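Flislow workshop tracker
Ticket 171: Arm drops or tilts the jar on the coffee counter task (sim)
Opened by: Tiruwork Tamiru
Component: kitchen sim, gripper control
Priority: normal
Status: open, waiting on a second pair of eyes

Summary

The simulated arm picks up the small jar, lifts it, and then lets it tilt or slide out of the fingers on the way across the counter. The same pick worked before I moved the project from the old laptop to the shared workshop machine (Mavholm). I'd like to get this sorted in sim before we bolt the real arm to the bench at the shop.

Setup

Machine: Mavholm, the tower under the window bench. Fresh install, default graphics driver.
Project: Cusik, kitchen world, coffee counter layout. No changes to the furniture or the coffee machine.
Arm settings: copied across from the laptop, file dates match.
Controller: keyboard for the first tests, then the scripted pick so that the runs would be comparable.
Task: pick up the jar, lift it clear of the marble, carry it to the open stretch in front of the coffee machine, set it down, back off.

What I expected

Jar stays upright in the fingers until it is set down.

What happens

The pick looks fine. The fingers close and the jar comes up off the counter. Once the arm starts moving sideways the jar begins to lean, and by mid-counter it is either well tilted or gone. When it drops it rolls toward the front edge. Twice it ended up on the floor and the script carried on and "placed" nothing.

No errors in the console. The log says the grasp is good right up to the drop.

Log

25 June 2025, first evening

Ran the scripted pick 50 times with nothing changed. 24 runs finished with the jar standing on the counter. The rest were drops or jars lying on their side. On the laptop I can't remember it ever failing, but I never kept a tally, so take that for what it's worth.

Checked the obvious things first:

Gripper width limit. Same on both machines.
Jar size and weight. Same file, same values.
Start position of the arm. Same.
Closing force. Same number in the settings file.

Restarted the sim, restarted the machine. No change.

Second evening

Tried raising the closing force. At double the value the jar stopped sliding but started to buzz between the fingers, and on one run it shot out sideways and hit the coffee machine. Put the force back where it was.

Tried slowing the sideways move to half speed. Better. The tilt still shows up, only later. This makes me think the jar is creeping in the grip the whole time and the faster move just makes it obvious.

Tried a different object, the plain block from the test folder. The block does not tilt at all at normal speed. So it is something to do with round objects, or with the jar itself. I made a quick cylinder with the jar's measurements and default friction and it tilted the same way as the jar. I'm fairly comfortable saying the jar file is not to blame.

Third evening

Turned on the contact view. With the block, each finger shows a patch of contact points. With the jar there's one point per finger most of the time, and they flicker. The jar is pivoting on those two points, which fits what I see on the screen.

Also noticed the physics step. On the laptop the project was set to a small step. On Mavholm the sim had gone back to its default, which is coarser. It turns out this setting is kept in the user folder and not in the project, so it didn't come across when I copied everything. Set it back to match the laptop.

Ran the script again with the small step, 108 runs left going while I cleaned up the bench. Far fewer drops, and none onto the floor. Some jars still arrive with a lean on them, enough that I wouldn't want to try it with a full one.

Fourth evening

Looked at where the fingers hold the jar. The scripted pick takes it quite high. Lowered the grasp point in small steps and the lean got smaller each time, until the fingers started brushing the marble on the way down. There is a spot in between that works reasonably well, though it leaves very little clearance over the counter.

Went back to the keyboard and did a slow pick by hand at that height. Jar came up straight. Stopped it just above the counter and left it hanging there through a full cup of tea. No creep that I could see. Moved it a short way to the right and back, fine. So a hold is fine, a slow move is fine, and a normal speed move still isn't right.

Where this leaves me

1. The step size was part of it. Needs to be moved into the project file so it travels with the rest. I can do this one.
2. The grasp height helps. I've saved the new value on my branch and haven't pushed it.
3. The single contact point per finger is the bit I don't know how to fix. Soft pads? A slightly hollowed finger face? Rounding on the contact settings? I don't want to tune the sim to something the printed fingers won't do.

The real fingers are coming off the printer at the Ehlers unit and I'd rather change the shape now than reprint the pair. If anyone has a strong opinion on flat against hollowed, please put it on this ticket and not in the group chat, where I'll lose it.

Attached: settings file from both machines, contact log from the third evening, and a screenshot of the jar held over the counter.

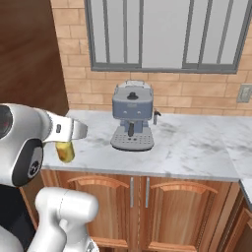

Reply from Cusik list: I'd leave the friction numbers alone and go with a shallow V down the middle of each finger. Two lines of contact a side and the jar can't pivot the way you describe. Mine are printed that way with a strip of bike tube glued in, and they still hold flat things well enough. Try it in sim with the small step first, and ramp the sideways move up at the start so it doesn't jump to full speed. If it still leans after that, post the contact log again and I'll have a look.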